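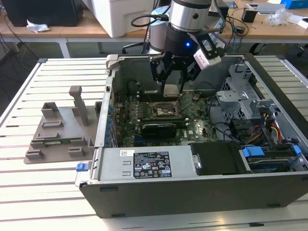

Pour Melina Zervas, tant que la machine ne sait pas sortir une barrette mémoire sans qu'on lui tienne la main, mieux vaut lui laisser le lave-vaisselle et garder les PC pour nous. Reçu hier soir, en réponse à mon dernier compte rendu. Je colle sa remarque en tête pour qu'on en discute, parce que je ne suis pas du tout d'accord !

19 avril 2021
par Szymon Kaczorowski
Imprimer | Envoyer par e-mail

Cahier Ornon, démontage de tours de bureau.

D'abord, le lave-vaisselle n'a rien de plus facile. Thitima a passé tout février sur les assiettes mouillées et les verres à pied, et elle rêve encore de fourchettes. Une carte mère, au moins, c'est rigide, c'est vissé, et les connecteurs sont normalisés (enfin, presque). Le socket du processeur se repère très bien avec son levier relevé, la petite pièce argentée qui ressemble à un radiateur aussi. Ce qui reste pénible, ce sont les fils : les petits rouges et noirs qui traversent la carte, et le gros faisceau de l'alimentation qui ne tombe jamais deux fois au même endroit.

Essais du matin, approche verticale, deux doigts, tour couchée sur le flanc :
- descente au-dessus du petit radiateur : 148 essais, 100 arrivées dans la tolérance. Je suis ravi, vraiment.
- saisie d'un connecteur d'alimentation : 30 essais, 20 prises correctes. Les ratés viennent presque tous d'un câble qui passe devant le doigt gauche.
- extraction de la carte d'extension : pas tentée, il faut d'abord appuyer sur le loquet du slot et on n'a qu'une main. Anselmo propose un outil en L qu'on irait chercher sur la platine. Belle idée, à dessiner.

Alors, est-ce que ça remplace quelqu'un à l'établi ? Non. Un stagiaire vide une tour pendant que le bras réfléchit à sa deuxième vis. Mais on a commencé sans aucune trajectoire enregistrée, et aujourd'hui il descend dans un châssis encombré sans accrocher la cage des disques. Je trouve ça formidable !

À faire :
- refaire l'étalonnage de la caméra du poignet, décalage vers la droite en fin de série
- demander à Brudusus d'autres modèles de boîtiers, on s'habitue trop à celui-ci
- force de serrage : baisser d'un cran pour les connecteurs
- répondre à Melina (et l'inviter à voir une série complète)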